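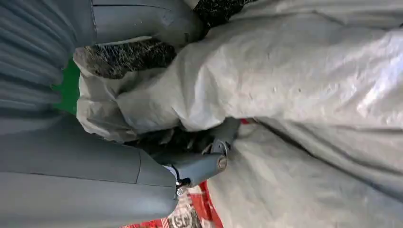 5. Setting up a pick-and-weigh task in Turka

By now your cameras are streaming and both arms answer to the control panel, so we can get to the part most people have been waiting for! Please set aside a quiet half hour for it. The task editor is friendly enough, but it does like to be filled in from top to bottom.

1. Open Tasks, choose New, and pick the Parcel Weighing template.

2. Under Views, assign one head camera and two wrist cameras. Check each stream by name before you save.

3. Set the wrist stream exposure to Locked.

Note: If a wrist camera faces a window at the rest pose, auto exposure will chase the daylight and the bags may come out too dark for the grasp planner.

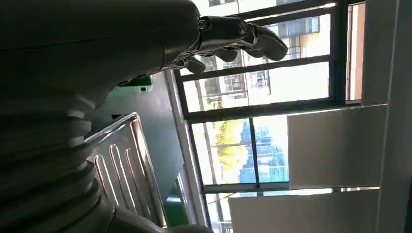

4. Move each arm to its rest pose and press Store Pose. Give the joints 3 seconds to settle first – the panel will let you store early, and you'll be back to do it again.

5. Draw the zones on the head view: Source, Scale and Belt. Keep the Scale zone inside the rim of the tray. 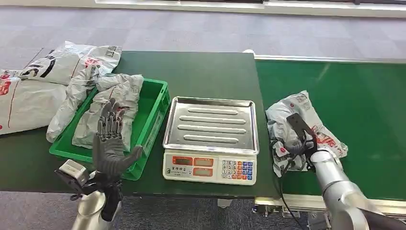

Figure 7. Head view with crate, scale and conveyor. The right gripper is holding a mailer bag on the belt.

6. Set Grip Force to 11 for soft mailers and 16 for woven sacks. These are only starting points, so do adjust them a little at a time.

Caution: Keep hands and sleeves clear of both arms whenever the status bar reads Planning or Moving.
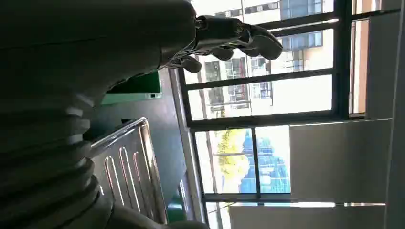 7. Press Dry Run and watch all the views together. If a stored pose drifts between runs, go back to step 4 and store it again.

Saved tasks appear under your own login. To share one, see section 6.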